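Stack order in the Lesto planner

27th February

The planner kept merging two slices of bread into one object. Lesto takes the segmentation masks, fits a footprint to each, and builds a stack graph with "on" and "under" edges. When two masks have nearly the same color and texture, the fit prefers one big irregular footprint. The graph then has a single node and the planner skips a step.

I tried three fixes. Raising the mask split threshold did nothing useful. Adding a crust edge term to the cost helped, but it added 900 ms per update. The one I kept is a depth step check along the mask interior, run only when the footprint is larger than the prior for its class. It lives in stack_fit.py and has six parameters, three of which should probably be constants.

Test states are plate with bread on bread, and plate with egg on bread and the other slice on the wood-grain tray.

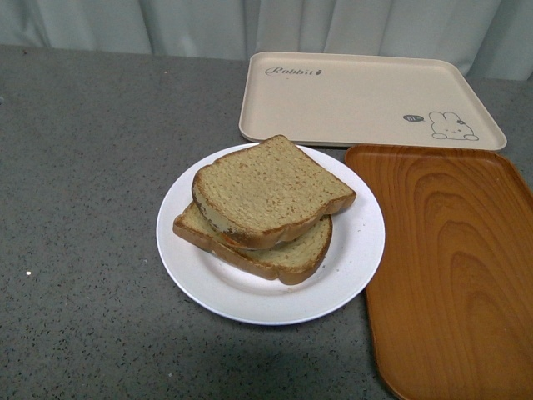
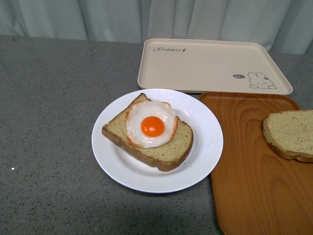
Trays are handled separately. They go in as support surfaces with a fixed height, and the graph never puts a tray "on" a plate even if the masks overlap. Printed artwork on a support surface gets filtered by the same depth check, so I dropped the old print mask.

Still open: the Sornora exporter writes edges in reverse order. I flip them on load for now.

Comments

Đức Tôn: Does the depth check survive a glossy plate? Mine returned holes along the rim.

Author: I erode the mask first. Rim pixels are thrown out.

plilladum_user: Which commit has the flip?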